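SURNLOW FLOWERS - BRUSTPORT WORKSHOP
Walk-through checklist, wrapping and packing side
Form 248, December round
Done before opening, 6:15 to 8-ish. Cold room redone after lunch.

Key: OK = fine. FIX = fix this week. NOW = fixed or should be fixed today. N/A = didn't apply or couldn't get at it.

Comments typed up from my notes, sorry for the shorthand. If something reads wrong ask me before you sign the bottom.

1. ENTRANCE AND LOADING DOOR

1.1 Outside step clear, grit down - OK. Grit bin half full, will do till January.
1.2 Door closer working - FIX. Slams. Had a bucket holding it open when I came in, which is the other problem. Buckets don't hold doors.
1.3 Mat flat, no curled corners - FIX. Back left corner is up again. Tape isn't doing it, needs a new mat.
1.4 Delivery trolley parked, brake on - OK
1.5 Exit sign lit - OK
1.6 Key for the side gate on its hook - FIX. Not on the hook. Found in the pocket of the green apron. Put back.

2. FLOORS

2.1 Dry at start of shift - NOW. Puddle by the conditioning sink, came from the drip tray. Mopped. Tray is cracked at the lip so it will be back tomorrow.
2.2 Leaf and stem trimmings swept - OK at the sink, FIX under the long table. Eucalyptus is the worst, it's like walking on coins. Sweep at the half hour when we're doing big orders, not at the end.
2.3 Walkway between racks kept clear - FIX. Two flat-packed cartons leaning in it.
2.4 Anti-slip strips by the sink - OK, edges a bit grubby.
2.5 Drain cover seated - OK

Comment on section 2: same as last round more or less. Sink end wet, table end littered. Would like a second broom kept down there so people stop walking the length of the room for it and then not bothering.

3. KNIVES, SNIPS, STAPLERS

3.1 Floral knives folded when not in the hand - OK, all but one. Left open on the sink drainer, blade up. Closed it. Whoever it was, you know.
3.2 Snips wiped and dry - FIX. Sap on the pivots. They stick and then people squeeze harder and slip.
3.3 Thorn strippers, no bent jaws - OK
3.4 Blade bin in place, lid on - OK, under half.
3.5 Staplers not left on the paper stack - NOW. One was under the paper. Moved.
3.6 Ribbon scissors hung up by the spools - FIX. Two hooks empty, scissors in the drawer with the corsage pins. Don't like a hand going in that drawer blind.
3.7 Glue gun unplugged and on its stand - OK. Stand wobbles.

4. ELECTRICAL

4.1 Leads off the floor - FIX. Fan lead crosses the back of the sink area. Needs to go up and round.
4.2 No splitters plugged into splitters - OK this time
4.3 Outlet covers by the sink - OK, both shut.
4.4 Label printer lead, strain relief - FIX. Pulls out if you look at it.
4.5 Tags in date - OK for what I could reach. Heater tag unreadable, so treat it as out of date and leave the heater off.
4.6 Overhead tubes - one flickering over the racks. Ordered.

5. PAPER, RIBBON AND WRAP STORE

5.1 Rolls stored flat or in the upright rack, not balanced on top - OK
5.2 Nothing above shoulder height that weighs anything - FIX. Box of the Kostura satin is back on the top shelf, 600 yards on the spools and it's heavier than it looks. Bring down.
5.3 Wrap sheets away from the heater - OK
5.4 Tissue boxed - OK
5.5 Old stock thrown out - FIX. We have 800 of the small gift cards with the old phone number on. Nobody is going to use them. Recycle.
5.6 Step stool in good order - OK, feet all on.
5.7 Cellophane roll cutter has its guard - NOW. Guard was in the drawer. Back on. Please leave it on, it takes the same time to cut with it as without.

6. FINISHED BOUQUETS

What I look for: nothing sharp poking out of the wrap, no ribbon that can catch, bouquet lying where it can't roll or get leaned on, surface under it clean and flat, no food near it. Same list for hand-tied and wrapped.
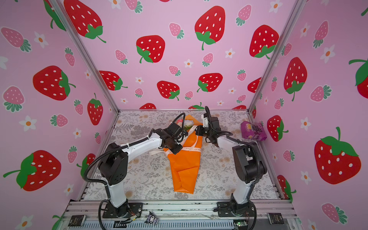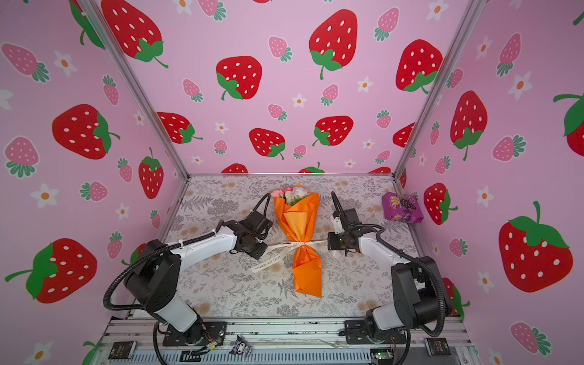
6.1 Ribbon length first, as it's the one I keep writing up. Long tails catch on trolley handles, on cuffs, on the other bouquets when they go in the carton, and then somebody tugs and the whole tie goes. The orange wrap in the first picture has its white satin ribbon round the top part with the loose ends trailing off to the left over the mat. Looks lovely for a counter, but for a carton I want those ends tucked or folded back and a dab of tape. Marked FIX. Not a telling off, just do it before packing.

6.2 Wrap folded closed at the foot - OK. End of the orange one is folded off square, good, that's how I'd like them all. Pointed ends get crushed and then the stems come through the paper.

6.3 Heads protected - OK. Flowers sit inside the wide end of the paper with only the tops peeking out. Pink and white with a bit of green. Don't go higher than that for delivery orders, the outer ones bruise.

6.4 Laid lengthwise, middle of the surface - OK. Keep doing that, not near the edge where an elbow gets it.

6.5 Food and snacks away from flowers - FIX. Purple snack package down by the right wall, second picture. I don't mind snacks, I mind crumbs in wrap and greasy fingers on satin. Break shelf please. Also ethylene if it's fruit, but that's a lecture for another day.

6.6 Surface under the bouquet - OK with a note. The patterned cover with the fern print is fine for looks. Any cloth or mat has to lie flat with no rucks and be checked for pins before anything goes on it. Run your hand over it. Flat hand, slowly. A corsage pin in there is no joke.

6.7 Wall covering fixed down - OK. Strawberry paper. Keep an eye on the bottom edge where it meets the floor, that's where splashes get behind paper and it starts to lift and go moldy. Wipe with a damp cloth only, no spray.

6.8 Pins counted back in - FIX. Tin has no number on it so there's nothing to count back to. Write the number on the lid.

6.9 Care card and food sachet in every one - N/A, didn't open any.

7. COLD ROOM

7.1 Temperature at 6:30 - OK
7.2 Temperature after lunch - OK, a touch up from the morning, door had been open for the Retamal order.
7.3 Inside release handle works from inside - OK. Tried it myself with the door shut. Do this every time, don't just look at it.
7.4 Floor in cold room - FIX. Wet at the threshold. Squeegee is missing again.
7.5 Buckets not stacked over waist height when full - FIX. There were 11 full ones in there and the back ones had been doubled up. Took them down. My back says thanks.
7.6 Shelf brackets tight - OK, second shelf on the left has a bit of play, will bring a wrench.
7.7 Strip curtain - OK, dirty. Wash.
7.8 Light switch guard - OK

8. CHEMICALS AND CLEANING

8.1 Bleach and conditioner apart - OK
8.2 Everything in its own labeled bottle - NOW. Unlabeled spray bottle by the sink, smelled like leaf shine. Poured out and binned. If it has no label it goes, I'm not sniffing things next time.
8.3 Gloves, both sizes - FIX. No smalls.
8.4 Eye wash in date - OK till spring.
8.5 Data sheets in the folder - FIX. Folder is there, sheet for the new conditioner isn't.
8.6 Spray adhesive lid on, away from heater - OK
8.7 Pollen and dust mask box - OK, one left so basically FIX.

9. LIFTING AND PACKING

9.1 Cartons under the weight on the side of the box - OK
9.2 Wet packs upright, arrow showing - FIX. Two with the arrow to the wall. Driver can't see it.
9.3 Tape gun blade covered - OK
9.4 Packing table height - OK for most. Too low for tall people, use the blocks. Blocks are behind the door.
9.5 Bouquets strapped in the carton, not wedged with newspaper - FIX. Newspaper in the Retamal ones. It soaks up water and goes to mush and then the thing slides.
9.6 Carton lids closed before lifting - OK

10. FIRST AID AND FIRE

10.1 First aid box stocked - FIX. Out of the blue bandaids again, tweezers gone. Tweezers are for thorns, so we kind of need them.
10.2 Extinguisher gauge in the green - OK
10.3 Extinguisher not hidden - FIX. Wreath frames hanging in front. Seasonal, I know, but move them along one hook.
10.4 Exit route, table to loading door - OK once the cartons in 2.3 are gone.
10.5 Accident book - OK. Two entries since last round, both thorns, both minor. If you get a rose thorn in a knuckle write it down even if it seems silly.

TO DO, IN THIS ORDER

Drip tray (2.1). I can get one on the way in.
Door closer. Call the landlord.
Satin down off the top shelf.
Buckets one high in the cold room, full stop.
Ribbon tails tucked before cartons. Snacks to the break shelf.
Fan lead up off the floor.
First aid refill, small gloves, masks - one order.
Number on the pin tin.
Data sheet printed.
Mat at the loading door.
Old cards out.

LEFT OVER

Didn't get to the van. Didn't check the attic hatch, ladder was out. Upstairs office is on a seperate form.

Flickering tube might be the fitting and not the tube, if the new one does the same we call somebody.

Please initial next to anything you fix and put the time. A tick on its own doesn't tell me if it was you or whoever had the pen before. Sheet stays on the clip by the sink till the January round.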